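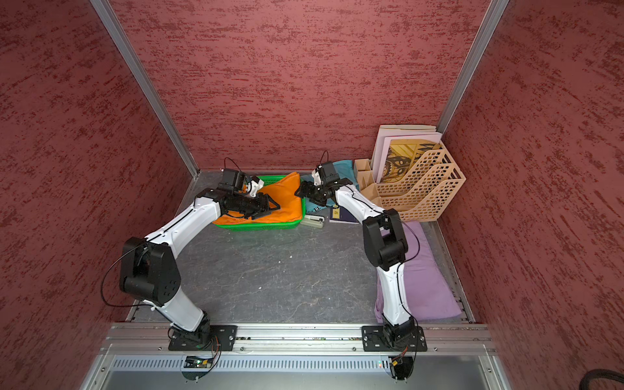
**Section: Desk & cloths**

# Nollby - the tidy-up set

Nollby is a collection of pictures of small everyday clutter, and I'm so pleased it's finally in a shape other people can use! This part covers tabletops where soft things and stationery have got mixed up together, which is my favourite sort of mess (cloths never fall the same way twice, so there's always something new to look at).

The folder holds 241 pictures. Another 30 sit in `spare/` and haven't been labelled yet.

## What's on the table

Mostly plain cloths in strong colours - orange, teal, lavender - plus a bright green plastic basket, a beige stapler and a dark navy notebook with a little yellow label. The tabletop is grey with a stone pattern and the walls are dark red and mottled, and the brighter cloths stand out beautifully against them.

## Labels

Each picture has a line in `things.csv`:

- `item` - cloth, basket, stapler, notebook
- `colour` - the plain everyday name, so "teal" and never "blue-green"
- `state` - `flat`, `crumpled` or `bunched`
- `place` - `table` or `basket`

A cloth spilling over the rim still gets `basket`. Marlene Bauerfeind and I went back and forth on that one for ages, and her rule won: if the basket is holding it up, it's in the basket. Crumpled is for cloths lying on the table, bunched is for cloths heaped in something.

Stationery has no `state`, leave it blank. Please don't write "n/a", it breaks the Kedora script.

## Changes

1/12/19 - lavender split off from purple. Much better!

July - Danish Baloch checked every basket label and fixed the spelling of "stapler" throughout.

## Still to do

- label `spare/`
- decide what to call a cloth that's folded once and then dropped
- add the wooden spoons from the Bangash set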